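Does a drone under 250 g still need to be registered if I film for a club?
2 min read

Posted by paddockview

I have a small folding drone that weighs 249 g with the standard battery. Up to now I've only flown it for fun over our own paddocks outside Drolwood. The rowing club at Prultness has asked me to film their regatta in March and put the clips on their website. They aren't paying me, but they have offered to cover fuel and lunch.

Do I need to register it for that? And does it change anything if I fit the larger battery, which takes it over 250 g? The course is 2,000 metres and I'd want to follow the boats for as much of it as I can. There is a small airstrip at Dritport on the other side of the river, but I've never seen anything bigger than a crop duster use it.

Csizmadia

Whether you get paid isn't the only test. What matters is whether you are flying for recreation or doing a job for somebody. A club asking you to film its event for its own website sounds like the second one to me, and fuel and lunch could be seen as payment anyway. I'd register the drone and get the operator accreditation before March. Both are done online and you can finish them in an evening if you have your ID handy.

On the battery, weigh the drone as it will fly, with the battery, the card, the prop guards and any filter. Mine came out at 395 g with the big battery and guards, so it was well past the small category. If yours goes over, read the rules for the next weight class before you do anything else. Don't go by the weight printed on the box. 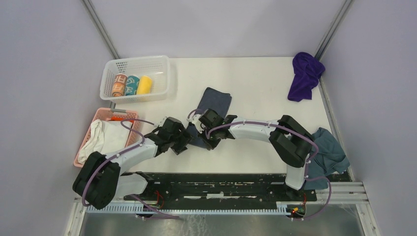
Drolwood, February

Adding to my answer now that I've had time to look at the rest of it. The airstrip is the part I'd sort out first. Check the map in one of the approved drone safety apps and see whether the course falls inside the zone around Dritport. Some of these strips only matter when a crewed aircraft is operating, and others have a standing limit. If you hear or see an aircraft coming in, land straight away.

You also have to keep the drone in sight with your own eyes. You won't manage that over the full course from one spot on the bank – a small grey drone is hard to pick out well before the halfway mark. I'd film the last stretch from near the finish and leave the start to someone with a camera on a tripod. Keep away from the spectators and don't fly over the crews.

tin_shed_5

i filmed my nephews footy for 5 years and never registered anything and never had a problem. its under 250 so its a toy. just go early before the crowd gets there and you'll be right. take spare batteries, the wind off the river chews through them

paddockview

Thanks both. I'm going to stick with the standard battery and register it anyway. The app shows the finish line outside the Dritport zone but the start is inside it, so I've told the club I'll only do the finish end. Still waiting to hear if their insurance covers me or if I need my own.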